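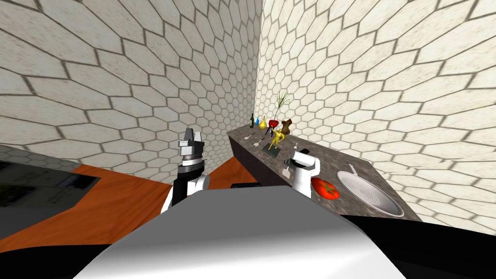

Setting out hexagons on a splashback

Last updated: September

Most of the advice on hexagonal wall tile covers colour and very little covers arithmetic. I tiled an L-shaped kitchen splashback in large cream hexagons with a grey joint, and these are the working notes, tidied up a little. Dimensions are in millimetres.

The tile is sold by Matville in a range called Herton. It measures 185 across the flats. I used a 3 mm joint, so the horizontal module is 188. With the points up, the row pitch is the module multiplied by 0.866, which comes to 162.8. Point to point, a single tile is 213.6 tall, and each vertical side is 106.8 long. Write these on the wall in pencil before opening any adhesive.

Row count

The height from benchtop to the underside of the cupboards is 693. The first instinct is to divide that by the row pitch, get a bit over four, and plan on four rows. This is wrong. A row of hexagons only gives a solid edge once the points are cut off at the shoulder, so four rows cover 595.2 and leave a gap of 97.8. Five rows cover 758.0, so 64.8 has to be trimmed in addition to the points.

I split the trim evenly, 32.4 off the top and 32.4 off the bottom. The cut tiles keep 74.4 of vertical side at each edge, which is a comfortable cut and doesn't look like a sliver. In practice the bottom cut lost another 3 mm to the silicone joint at the benchtop. I took the same off the top so the two edges would match.

Glykeria Vlachopoulos, who taught me to tile, starts every hex wall from a full bottom row on a batten and lets the top fall where it likes. On a tall wall that's fine. On a splashback both edges sit close to eye level and get compared.

The internal corner

Check the corner before anything else. Mine is 90 degrees at the bench and slightly open at the cupboards, by 2 mm over the height. Plasterboard corners usually carry a build-up of compound near the top.

There are two ways to take a hex pattern through a corner. The first is to wrap it, so that the offcut from the left wall begins the same row on the right wall. The second is to mirror it, with both walls starting on a half tile in the same rows. Wrapping wastes less tile. Mirroring is faster to set out and hides a corner that is out of plumb, as the eye has no continuous joint to follow. I wrapped it, and would mirror it next time.

Whichever is used, do not grout the corner. It is a movement joint and takes silicone in a matched colour.

Cutting

A score-and-snap cutter handles the horizontal cuts through the body of the tile. It does not handle the shoulder cuts near a point, where the piece being removed is too small to bear on. Those went through a wet saw. I hired an Agbenyega bench saw with a 180 mm blade and the fence set once for all the top row cuts, then reset for the bottom row.

Power point cut-outs were done with an angle grinder and a diamond blade. Turn the power off at the board and have the electrician pull the fittings forward first. Plan the layout so that an outlet falls across two tiles. A rectangular hole in the middle of one hexagon is possible, but I broke three getting one.

Quantities

I bought 100 tiles and have nine whole ones left. The usual 10 per cent wastage figure is for rectangular tile. For large hexagons on a short wall I would allow 20, given that two rows in five are cut tiles and the offcuts from one edge rarely suit the other.

Adhesive and grout

Standard flexible adhesive, 8 mm notch, back-buttered. Spacers designed for square tile are no use at a three-way junction. Y-shaped ones are, and the hardware shop had to order them in. Leave them proud and pull them the next morning.

The grout is Wandero mid grey, sanded, mixed stiffer than the packet suggests. Three-way junctions slump if it's wet. Work diagonally to the joints as far as the pattern allows, which for hexagons means changing direction often. Wash twice, with a clean bucket for the second wash, and buff off the haze once it has dried. I sealed the joints behind the cooktop a week later and left the rest alone.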